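Workshop and Kitchen Tips: Getting Your Money's Worth from the Trirkeder Practice Kit

The Trirkeder kit is a software package for people who want a robot arm to tidy a kitchen table or a workbench. You lay out the table on screen, choose an arm, and rehearse the pickups before you try any of them in a real room. We ran it through most of April on household jobs. These are the tips we would pass on to anyone thinking of buying it or already stuck on the first setup screen.

Start with the table. Measure your own and enter its height before you add anything else. If you change the height later, every saved pickup has to be redone.

Add bowls early. They are the most common thing an arm bumps into, and the kit lets you change the size of each one. Put a large one and a small one on the table and keep both there while you practice with blocks and other small items.

Leave the clutter in. It is tempting to practice on a bare table, but pickups learned that way did poorly for us once there was a box at the edge. The Grewal room pack costs extra and comes with 50 layouts. We used five of them regularly and would have been fine with those.
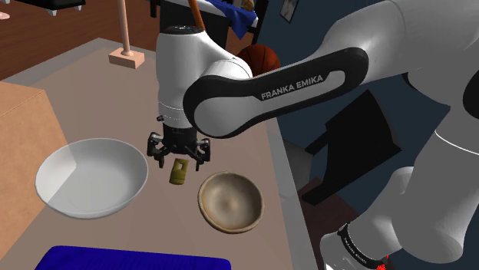 Practice table with two bowls and a small block, gripper open. The arm is a Franka Emika model.

Open the gripper before you lower it. The default setting opens it on the way down, and on narrow items that cost us a good many tries. The setting is under Approach, on the second tab.

Come straight down on anything sitting close to a bowl. A slanted approach saves a little time on an open table, but it brings the wrist across the rim.

Check the block before you start a long run. Small items sometimes load slightly above the tabletop. Press Settle and wait for the numbers to stop changing, then save.

Run 200 tries on one item before moving to the next. Fewer than that and the score jumps around too much to be useful. Our longest job, sorting small parts next to a mixing bowl, took over 3,000 tries, and we left it going overnight.

Save under a new name each time. The kit overwrites without asking.

The Erach add-on handles cups and handles. It works, but the menus are slow and the manual skips the part about left-handed layouts. Buy it only if cups are your main job.

Support comes from Stateten, by email. Replies were polite and usually came by the next morning. Send your layout file with the first message or they will ask for it.

The base kit needs a desktop computer with a decent graphics card. On our older laptop it opened but ran too slowly to use.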